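Ganer two-arm planner: progress to Skorville, March

A really good month! The new planner now treats both arms as one problem, so neither has to stop dead and wait while its neighbour finishes a move. Planning time is down from 33 milliseconds to 10, and the logging tool Dalal Zoubi started in January replays any run at the press of a key (we're all hooked on it).

Next up is timing the two grippers on small, flat objects, my favourite part of the whole program.

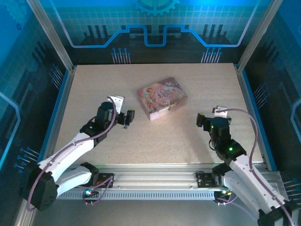
Ayman Nseir would like the collision margin kept at 5 millimetres until the Lanham tests are finished, and we've agreed to that.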